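Usto发布双臂夹爪对比测试结果 三款夹爪、两套控制器同台叠衣

2023年11月15日,星期三

Usto今天公布了一轮双臂夹爪对比测试的结果。测试在Plollitside实验区完成,参测的有Rerex的两款平行夹爪,以及Thorlacius的一款软指夹爪,控制器两套,都是现成产品,没有做特殊改装。任务只有一个:叠衣服。

为什么选衣服?硬物件抓取大家测得够多了,布料不一样,软,会滑,会缠,抓一层还是抓两层,夹爪自己往往分不清。Usto项目负责人Preben Mikkelsen的原话:“纸面参数看了好几个月,不如让它去抓一件揉成一团的T恤。”

测试从5月开始准备,正式跑了7周,累计抓取3201次。每个组合都用同一批衣物,浅色、深色都有,厚薄不一。起始状态一律揉皱,不预先摊平。两只手臂一只负责提边,一只负责压住或者跟进抓第二个点,角色中途可以互换。每次抓取单独记录:有没有抓到,抓了几层,提起后滑没滑,松开时布料有没有被带走。
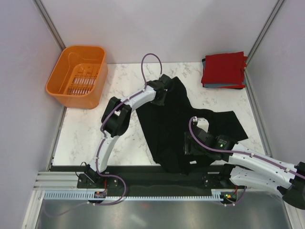 双臂叠衣测试:左臂夹爪夹住黑色衣物上缘,右臂末端压在衣物中部。

先说结果。平行夹爪在提边这一步明显占优,指尖薄,容易插到布料和桌面之间。Rerex的窄指款单层抓取最稳,宽指款容易一次带起两层,但提起之后不太滑。Thorlacius的软指夹爪正好反过来,压和按很好用,薄料也不留褶,但提边时经常要再来一次。厚衣物上三款差距不大。

深色衣物是个难点,三款都掉了一截。原因主要不在夹爪,在视觉:黑色布料褶皱对比度低,抓取点估计容易偏。测试组中间调过一次曝光和补光,调整前后的数据分开统计,没有混在一起。这一点在完整报告里写的比较细,建议引用数据的媒体留意。

控制器方面,两套的差别比预想的大。一套响应快,但两臂靠近时会频繁减速避让,动作看着一顿一顿的。另一套慢一点,轨迹平顺,双臂交接更可靠。单次任务超时设为40秒,超时一律记失败,不补测。前一套控制器的失败里超时很少,多数是交接时掉料;后一套正好相反,掉料少,超时多。

线缆也值得提一句。长时间连续运行后,线缆走向对腕部转动有影响,测试期间重新固定过2次,固定之后全部重新标定才继续跑。看似小事,实际耽误了不少时间。

Usto表示,本次测试不设总排名,不同工位要求不一样,按任务选。洗衣、分拣类客户可以优先看提边和单层抓取两项,包装类客户看按压和松开。Rerex与Thorlacius提供了样件,未参与测试执行,也没有在发布前修改数据。

Mikkelsen说,下一步是毛巾和床品,面积更大,两只手臂的工作范围可能都不太够,方案还在讨论,时间表没定。“现在的组合能叠T恤,床单是另一回事。我们先把抓取点偏差这个问题解决掉在说。”

完整报告、原始记录表和部分测试视频即日起可向Usto新闻处索取,报告目前只有中文版,英文版准备中。媒体如需到Plollitside实地参观,请提前预约,参观时段有限,每批人数也有限,拍摄需另行申请。

关于Usto
Usto从事柔性物料处理自动化的测试与集成,业务包括夹爪选型、双臂工位验证和控制器评估,客户主要来自洗涤、纺织和包装行业。

新闻联系:Usto新闻处
(本稿可全文转载,转载请注明出处)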